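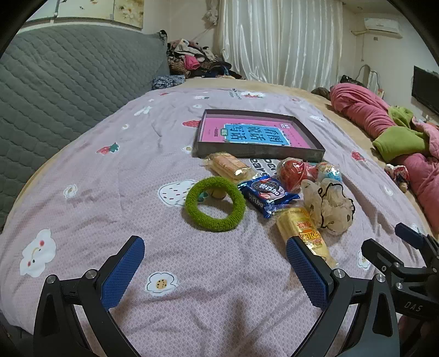

The grippers that do not stay at home

Pair 12 came back to the workshop on a Sunday evening, in a plastic crate, with a paper label tied to one handle. On the label somebody had written "right one clicks". Treasa Ó Conaill read the label, put the crate on her bench and went home for dinner. She has a rule that she does not open a tool at night when it came from a house, because she wants to see it in daylight and because small screws are easier to lose when one is tired.

I visited her the next morning in Edgate, where she rents two rooms above a shop which sells floor tiles. In the first room there are shelves and a long bench. In the second there is a single bed, a chest of drawers and a small kitchen table, and it looks like a student lives there. It is the test room. Every pair that is repaired must work on the bed and on the table before it may leave.

The tools are hand-held grippers. A person holds one in each hand and does ordinary housework with them, and a camera on each tool records what the jaws do. The recordings are later used to teach robot arms the same work. Ó Conaill has little to do with the later part. Her client, Kolport, organises the recording in private homes, and her contract is only for the tools: they must open, close, see clearly and give the right numbers.

"People think that the computer part is the difficult one," she told me. "Maybe it is. But if the jaw has play in it, then the computer learns the play."

What goes wrong

Before this work she repaired sewing machines for a hotel laundry and, after that, the packing line of a biscuit bakery called Duggan. She says that the grippers are closer to the sewing machines. The parts are light, the movement is small and repeated, and the enemy is fluff.

A gripper of this kind has two black jaws with long arms. Behind each pad there are two round silver pivots, and the pad itself is blue, with ridges that help it to hold. The person squeezes the handle and the jaws come together. Ó Conaill took me through the faults by the order in which she meets them, and fluff was the first. Bed covers, blankets, towels and hair bands all give fibres, and the fibres walk into the pivots. After some days the jaw becomes a little slow to open. The operator does not notice it, but he squeezes harder, and on the recording the grip looks stronger than the work needed.

The second fault is grease from food packets. Packaged snacks are popular objects for these sessions, since every family has them and they come in many shapes. The wrappers are mostly clean outside. However, some have a thin film on them from the kitchen shelf or from somebody's fingers, and it moves to the pad. A ridged pad with grease holds a blanket quite well and lets a shiny packet slide away.

The third is the click. It is nearly always a pivot screw that has turned back by a small amount. She does not like strong thread glue here, as the screws must come out again, so she uses the weak type and puts a line of paint over the head and the arm next to it. If the line is broken, the screw has moved. It is an old method from the bakery.

The right one clicks

She started with Pair 12 by not doing anything to it. She held the right gripper close to her ear, opened and closed it slowly, then quickly, then with the jaws pointing to the floor. It clicked only when the jaws were nearly fully open. She wrote this in a paper notebook, which she keeps although Kolport has given her a tablet for it.

Then she connected the handle and looked at the counter. The right tool had made 2374 closings from the last service. The left one had made fewer, because most people use the strong hand more, and the pads therefore do not age together. In the beginning she changed all the pads on the same day. Now she changes them by the counter and by her thumb. She pushes the thumb across the ridges, and if it slides without stopping at each ridge, the pad goes in the bin.

"The thumb is a good instrument," she said. "I have calibrated it on a lot of pads."

The pads on the right tool passed. She cleaned them with warm water and a drop of dish soap, using an old toothbrush along the ridges, and laid them on a cloth. Alcohol is quicker, but in her experience it makes this rubber hard at the edges. While they dried she took out the first pivot screw. There was a small grey ring of fluff around it, pressed so tightly that it looked like a washer. She pulled it off with tweezers and put it in a jar with others. The second pivot had a pink thread in it, and that went in the jar also.

The click was in neither of them. It came from the place where the arm meets its stop. A little burr had grown on the edge, and at full opening the arm jumped over it. She wrapped 400 paper around a flat wooden stick and took the burr away in short strokes, with a piece of tape over the pivot hole to keep the dust out. Then she closed the jaws, opened them wide and listened again, and I listened too. I could not hear anything, but she wanted one more stroke.

Setting zero

After the mechanical work, the tool must be told again where "closed" is. This is the part that new technicians do too quickly, according to Finbarr Dolan, who is responsible for the equipment at Kolport and had driven over to collect three other pairs. He remembered a week in April when a whole set was sent out with the zero set on dirty pads. Each tool believed that it was closed when there was still a crumb between the two sides. The recordings looked normal. Only when somebody compared the opening width with the known size of a cup did they see that all the cups had become too thin.

"We had to put that week aside," said Dolan. "It was good work by the operators, and the fault was ours."

Now the procedure is fixed. The pads must be dry. The jaws are closed by hand three times, and the value is taken on the third. After this the jaws are closed on a steel block, then on a thinner one, and the two readings have to agree with the block sizes. If one is correct and the other is not, the linkage is bent somewhere, and no software setting will repair it. Ó Conaill keeps the blocks in a spectacle case, lightly oiled, and wipes them before use.

The camera comes next. She cleans the lens with a blower first and a cloth second. She checks that both pads can be seen when the jaws are wide apart and that they are at the same height in the picture. When one is higher, the camera has been turned in its mount, usually in a bag during transport. Kolport uses a program called Flerow, which shows the left and the right picture together with the two opening values below. She waves one tool in front of the other and watches whether the movement comes in both pictures at the same moment. For this test she claps the jaws together once, as film people do with their board.

A bed is a hard floor

I had expected that the table would be the more severe test. For the tools it is the bed. A table stays where it is, and an object on it has a bottom edge which the jaws can go under. On a bed the cover follows the hand. If one picks up something flat, the cloth comes up between the pads as well, and if one pushes down to get under a packet, the packet sinks. Operators learn to come from the side, with the jaws open wide, and to close late.

It is hard on the tool also. The tips drag on the fabric, and the person's hand is low and often bent. In the test room Ó Conaill puts out things she has collected for this purpose: a towelling hair ring, a thin scrunchie, wrapped biscuits, a child's exercise book. She lifts each of them and places it in a shallow box. The scrunchie is the one that she trusts most. It weighs almost nothing, it changes its shape, and if the two pads do not meet squarely, it turns as it comes up.

With Pair 12 it turned. She put the tool down, went back to the first room and loosened the left pad of the right gripper. It had been seated a hair too deep after the washing. She set it again, took zero again, checked both blocks again, and this time the scrunchie came up straight. The complete work, from the paper label to the second bed test, took 55 minutes. Her invoice will show one service and no parts.

The crate

Dolan would like the operators to do more of this themselves. Each crate has now a toothbrush, a blower and a card with four lines on it: brush the pads, look at the paint marks, blow the lens, set zero. The card in Pair 12 was dated 11th February and the first three lines were ticked. Beside the fourth, the operator had put a question mark.

Ó Conaill thought that this was a fair question mark. The button for zero is under the handle, and one has to hold it while the other hand closes the jaws, which is not comfortable with a tool already strapped in each hand. She has asked for the button to be moved, and Dolan has the drawing in his office. Until then she has added a fifth line to the card, in ballpoint pen, which says to put the other gripper down first.

She tied a new label on the handle and wrote "burr, right stop, removed" on it. Then she took the next crate from the floor. Its label was empty, and she turned it over twice to be sure.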